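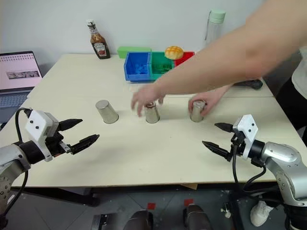 *Three metal cups, bottoms up*

**How do I get better at the cups and ball with plain steel cups?**

Posted by Isauro Meléndez, 2025-07-20

I got hooked on the cups and ball in March and I love it, but I keep stalling at the same spot. My niece is 6 and she catches the sneaky load under the middle cup every single time! I use ordinary steel drinking cups and a little crocheted ball. The vanish is fine. It's the load that kills me, plus the cups clank like crazy on a hard table. Do I need real magic cups, or do I just need more practice?

**Sérgio Bettencourt**

Oh, you're in for such a fun summer! Keep the cups. I did my first 23 shows with kitchen cups and only bought a proper set (spun copper, gorgeous, way too heavy) much later.

Your niece is probably watching your eyes. Try this: when you load the middle cup, look at the cup in your other hand and ask her something that needs an answer, like which one she'd pick. Kids look up when they answer. Load on that beat, at the same speed you'd use if the hand were empty. Film ten honest moves with no ball at all, then ten with the ball, and compare. Mine were night and day the first time, it was so embarrassing.

For the noise, a close-up mat is worth every penny. A thick placemat flipped over works too. Put the rim down back edge first and let the front follow.

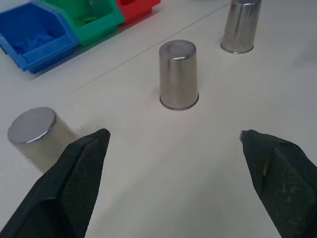 *Steel cups upside down on a bare white tabletop*

One more thing, check whether your cups nest with a gap between them. If there's no room for a ball in there, you lose the whole "ball goes through the cup" phase, and that's the best part!!

**Plurketti**

get a smaller ball. mine was too big for ages and it stuck to the cup when I lifted it

**Isauro Meléndez**

Trying the placemat tonight! Just checked and there is a gap when they nest, but it's tight, so Plurketti might be right about the ball. Off to crochet a smaller one.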